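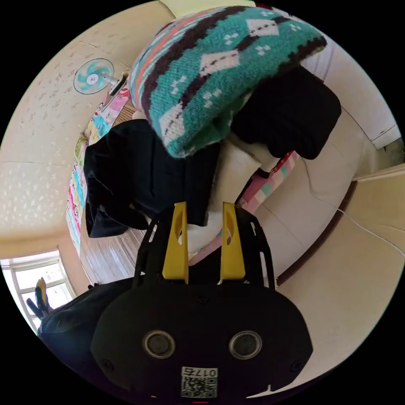

About Stendgate

Stendgate is a textile care and garment repair company. We wash, mend, re-block and store knitwear, outerwear and household linen for private customers and for small hire firms. The business began as a mending counter in a single shop unit and now works from one building, with a separate drying hall and a store room on the upper floor.

What we do

Our work falls under four headings: cleaning, repair, seasonal storage and advice. Most orders combine the first two. A jumper sent in for a hole at the elbow is normally washed before it is mended, as tension in a knitted fabric changes after washing and a darn made beforehand may pucker.

Wool and wool-blend items are washed by hand or on a low-agitation programme, at a temperature set by the fibre content on the care label. If the label is missing, we test a few fibres from an inside seam. Colour fastness is checked on every patterned item with a damp white cloth pressed to the reverse. Items that fail the test are washed alone.

Outerwear is treated separately. Fillings are identified first, then the shell fabric, then any coating. Zips are closed before washing and lubricated afterwards. Re-proofing is offered as an option and is not applied unless requested on the order form.

Repairs

Repairs are graded A to C. Grade A covers work that restores the fabric structure, such as Swiss darning and grafting. Grade B covers visible patches, replacement cuffs and relined pockets. Grade C covers fastenings and hems. The grade is quoted before work starts and does not change without the customer's agreement.
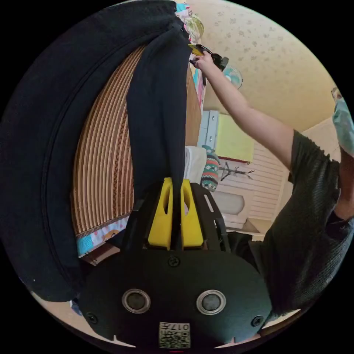 Gripper with two yellow fingers.

Yarn for grade A repairs is taken from our own stock, which holds 400 shades in three weights. Where no shade is close enough, two fine strands are twisted together. We keep a short sample of each mixed shade with the order number, so that a second repair to the same garment can be matched.

Storage

Seasonal storage runs from March until the first collection date chosen by the customer. Garments are stored flat in cotton bags. Nothing is hung, apart from coats with a structured shoulder. The store room is held at 15 degrees, and humidity readings are taken at opening and closing. Moth traps are changed monthly and the catch is recorded by shelf.

Every bag carries a number. The numbering has run without a break since the storage service opened and stood at 3879 when this page was last revised. Numbers are not reused.

Tulteo

Tulteo is our order tracking system. It replaced a card index, which we still keep for older repairs. Customers receive a Tulteo reference with their receipt and can use it to see whether an item is waiting, in work, drying or ready. It does not show prices, and changes to an order must be made in writing or at the counter.

Partner firms

Large carpets and rugs are passed to Yordanov, who have the floor space and the washing pit to handle them. Leather and suede go to Dosto. In both cases the order is placed through us, the partner's price is shown as a separate line, and the item comes back to our counter for collection. Allow an extra week for either service.

Advice sheets

We publish free printed sheets on home care. Current titles cover drying knitwear flat, removing candle wax, storing blankets, reading care symbols and washing pillows. The sheet on pilling has been withdrawn for revision.

Visiting us

The counter is open from 8.30 am to 5 pm and closes for half an hour at 1 pm. Parcels may be left in the drop box outside these hours. Please place a completed order form inside the parcel, and write the word "knitwear" or "outerwear" on the outside. Postal orders should be addressed to Stendgate, PO Box 2109.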